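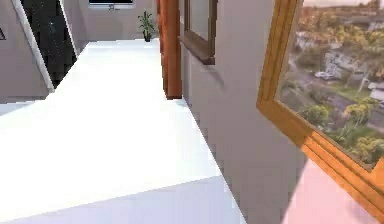
Start every teleoperation session in Lumov with the simulated room loaded and the operator's hands off the controls. Wait for the pose readout to stop changing before you enable motion. The Cukley scene works well for a first task. The white countertop runs a long way back toward the wall with the monitor, and the small potted plant near its far end, just left of the wooden post, gives you a fixed point to steer by.

Setting up

Open the session panel and load the Baloyi controller profile. Set the translation scale to 30 percent. Full scale feels natural for the first minute and then produces overshoot on every fine approach.

Set the random seed to 1734 if you want your layout to match the reference episodes.

Recording a demonstration

1. Press Record, then hold still for one second.
2. Move to the pre-grasp pose. Keep the wrist level.
3. Approach straight down – diagonal approaches train poorly.
4. Close, lift, place, release.
5. Back away before you press Stop.

An episode should stay under 300 steps. Discard anything longer, and discard any episode with a regrasp in it. Vary the start pose between episodes.

Export

Collect 100 clean episodes, then export them to Hukgate format. Replay the first and last one before training. If the replay drifts, check that the control rate in the export dialog matches the one used for recording.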